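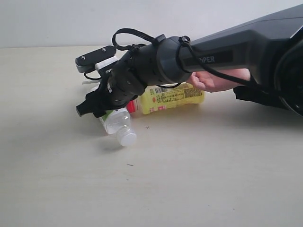 Relholm open day, November

The invitation said doors at ten, and at ten the doors were indeed there. They opened at quarter past. By then a fair queue had formed along the side of the old dairy building that Relholm now occupies on the Usstead ring road, and we had all had time to read the sign about hard hats, which we were then not given.

I should say that I went last year too, when the visit amounted to a film, a biscuit and a look through a window at a large arm with its power off. This year they let us in.

The first stop was the conveyor hall. Boström, who make the sorting line, had sent two people in matching fleeces, and the line itself ran for a good six minutes before it stopped to think. It handles crates. It handles them very well if they are the blue ones. A man near me asked about the other ones and was told that this was a great question. The cycle was explained at length and I wrote down 710 crates an hour, though I was standing next to a compressor and would not swear to it.

Upstairs was better. Relholm have given over the former cheese store to what they call the hand room, where people teach machines to pick things up. The method is less grand than I had pictured. You hold a gripper by its handle, you sit at a table, and you tidy up. Bottles, mostly. A water bottle and a yellow one with a red cap, both on their sides, come up again and again, and the person doing it lowers the fingers over one of them with the concentration of somebody defusing it. All of this is recorded, and some arm will later be expected to have learned from it. Each operator does 100 picks before a break. I have had jobs like that, but never with such expensive tongs.

Visitors were allowed a turn. The thing is heavier than it looks and it looks heavy. My first attempt sent the water bottle gently off across the table, and my second pinned it down without getting any sort of hold on it. The operator was very kind and said that failed attempts were useful as well, so I feel I have made a contribution. A girl of about nine went after me and got it first time. She was asked whether she had done it before. She had not, but she had been to the arcade on the seafront, where the claws are a good deal less honest.

I asked why bottles. Because they roll, I was told, and because clear ones are a nuisance for a camera, which sees the table straight through them. Caps are a separate problem and will be dealt with in the spring.

Lunch was in a marquee. Narkent had the stand by the tea urn, with a small wheeled robot meant to bring sandwiches to your seat. It brought egg to our end twice and then parked itself against a tent pole. The staff carried the rest round on trays, at what I thought was an impressive rate of throughput.

The afternoon talk was on jobs, and was given by a man with slides. There will be more of them, or different ones. Questions ran over, so the second tour of the hand room was dropped, to some muttering from people who had come on the later coach and had so far seen only crates.

Practical notes for anyone going next year: the car park fills by half past ten and the overflow is a field, in the full November sense. The shuttle from Usstead station does run, from the far side of the footbridge. Go upstairs first and do the crates afterwards. The egg sandwiches were fine.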